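Gravedik Starter Cell: planning and buying guide

I get asked for a price on the Gravedik starter cell more than I get asked for anything else, so I'm putting the whole thing on one page, including the parts people usually find out after they've signed. I'm Edith Londoño and I do the quoting at Cusi. My brother Octavio does the installs, and if you call before lunch you'll probably get him instead of me.

The cell is a small bench setup for light pick and place. One arm, a two-finger gripper, a wrist camera, a controller and a simulation license for one computer. It's meant for shops that handle small stuff: pens, caps, tubes, little parts that go in and out of trays all day long. If you're lifting castings, please don't buy this! Look at the Rammont instead and expect a very different bill.

Start with the simulation license. I mean that. You can buy it separately for $441, and if you go ahead with the full cell inside the same budget year we take the whole amount off your invoice. Load your tray and your part, set the bench height, and see if the gripper can get where it needs to go. Most of the arguments I've watched people have over a real machine could have been settled at a desk in an afternoon (with coffee, and without anybody kneeling on the floor with a flashlight).
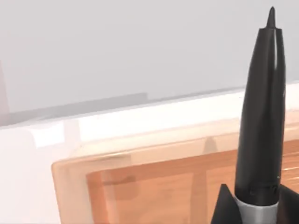
Pens are a good first part to try because everybody has an opinion about them and they're harder than they look. A tapered barrel doesn't give the fingers much flat to hold on to, and a glossy finish throws highlights that can confuse a camera. Sang Giáp, who sets up the models for our customers, likes to run a job with the lights in three or four different spots before he trusts it. He also moves the tray a few degrees off square on purpose. Your people will do that to it anyway, every single shift.

Fingers are where budgets go wrong. The cell comes with one set of plain black ones, and they're fine for learning on. If your part is slick, round or easy to scratch you'll want the padded set, and if you run more than one part you'll want a second set so you aren't swapping pads at changeover. A finger kit with pads, spare screws and the mounting plate is $1059. Yes, I know. Put it in the first request anyway, since going back to your boss for it in September is a lot less fun.

Other things I'd write into the plan before you ask me for a quote:

A sturdy bench. The arm doesn't care what it looks like, but it does care if it wobbles.

Trays that are all the same. If you have four kinds of tray on the floor today, pick one and retire the rest. I've seen that do more for a project than a better camera.

Guarding, or a proper risk assessment that tells you what guarding you need. We don't do the assessment for you, but we'll share drawings with whoever does.

Training. We include 8 hours, normally split over two visits. Yurani Villanueva teaches it and she's very patient. Send her the people who'll be running the cell, and let the managers come by at the end.

Somebody's time. This one never makes it onto the spreadsheet. Plan on one person owning the cell for the first couple of months, with real hours set aside for it.

Lead time depends on the controller, so ask me and I'll tell you what's on the shelf that week. The simulation license goes out the same day if you order by 2 p.m. We don't rent cells. We do take back unopened finger kits, less shipping, and Heriberto Valderrama in the parts room handles all of that.

If you want a quote, send me a sample of your part, one of your trays, a phone video of somebody doing the job by hand, and the number you're hoping to stay under. I'd much rather have the real number up front! If it can't be done for that I'll say so, and you can still keep the simulation license and work on it until it can.

Related items
Gravedik Finger Kit, padded
Gravedik Simulation License, one computer
Gristament Bench Frame, adjustable
Rammont Arm, heavy duty
Tray Adapter Plate, set of 3
Extra Training Visit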